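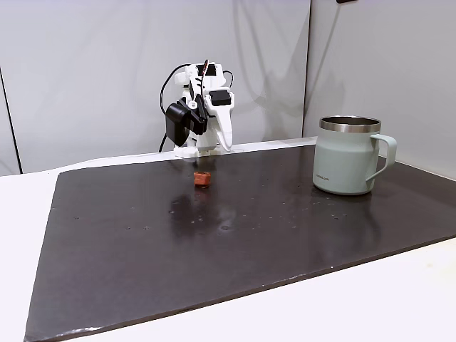 Chapter 9: Buying an Arm as a Kit

A kit is the cheapest way for a school or small shop to get a working arm, and it leaves the buyer with most of the setup. The kit used in this chapter is the Etar, sold by Riltlow as bagged plastic parts, servo motors and a cable set. Assembly takes two people one afternoon. The first thing to look at in any kit is how it treats its cables. On the Etar a black cable swings out from the top of the arm in a wide arc before it comes back down toward the board. Slack like that lets the joints turn freely, but it also needs room, and a buyer should measure for it before choosing a bench.

Next comes the question of what the arm will handle. Suppliers quote a payload, which says little about shape. A mug with a handle is a fair test piece for a gripper, and you will meet one often in the exercises. Riltlow lends its kit for 20 days and refunds the deposit if all parts come back.

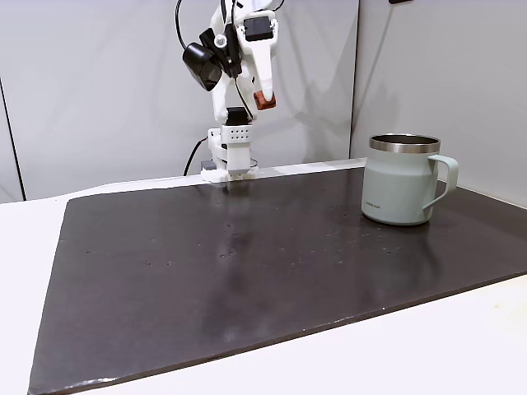 Noémie Caron would start somewhere else: read the spare parts list before the payload figure, she told us, and if single servos are not on it, pick another kit. She prefers the Qudah for that reason, although it costs more and ships with a shorter manual.

Her point is a good one for classrooms. Sixty students can wear out a gear in one term, and a kit without spares becomes a shelf item. Section 9.1 compares the two parts lists line by line. Section 9.2 covers the Trunosmont setup service, which sends a technician for the first calibration.
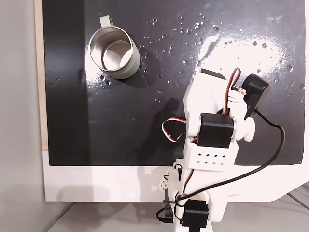
Figure 9.3. Kit arm and mug, with the wiring looped outside the links.

Before reading on, write down the one task you would want an arm to do, and keep the note for Exercise 4.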